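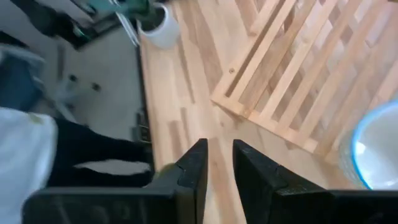

August, Sunday arvo, notebook two

Back in to rescue the plasma prep, and glad I did. Davoud's batch from Trusovdale had been sitting in the cold room without a second spin, so I split it and respun half at the higher speed. Pellet was tiny but definitely there (cells!!), so anything extracted from the unspun half gets treated as suspect. I've marked those tubes with a grey dot. Please don't bin them, I want the comparison.

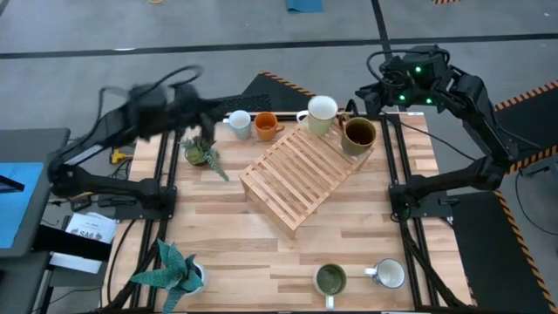
Photo: Samer Abou Jaoude

Extraction went fine apart from me running out of elution buffer on the last column and having to nick some from Brândușa's shelf. I owe her a bottle. Eluted in 95 microlitres where the sheet says 100, so correct for that before you work out the yields! Two of the mouse samples have a pinkish colour to the plasma, which to me means haemolysis, and I'd rather lose them now than argue about them at group meeting.
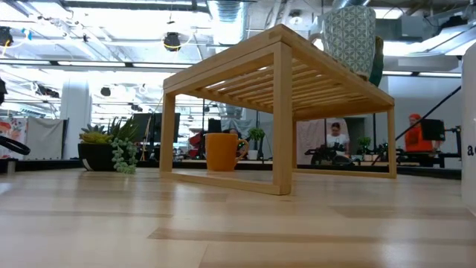
2 min read

Ran the Clendum assay on 5 samples plus the no-template control. Control stayed flat, thank goodness. Three came up nicely for the human sequence, one was late and scrappy, and the last did nothing at all (the sham animal, so fair enough). Huguette reckons the late one is carryover from its neighbour. Could be, the plate seal had a bubble over that corner. I'll repeat it in a fresh row with a gap either side. 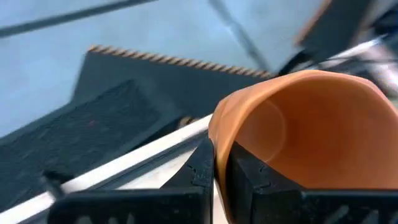 Orange cup, side on.

Still to do: order seals from Kassab, ask Darragh if the Kekthorpe freezer has any spare aliquots from the same animals, move the raw files off the cycler laptop before it fills up again. Leftover eluates are in the minus 80, third drawer, blue box.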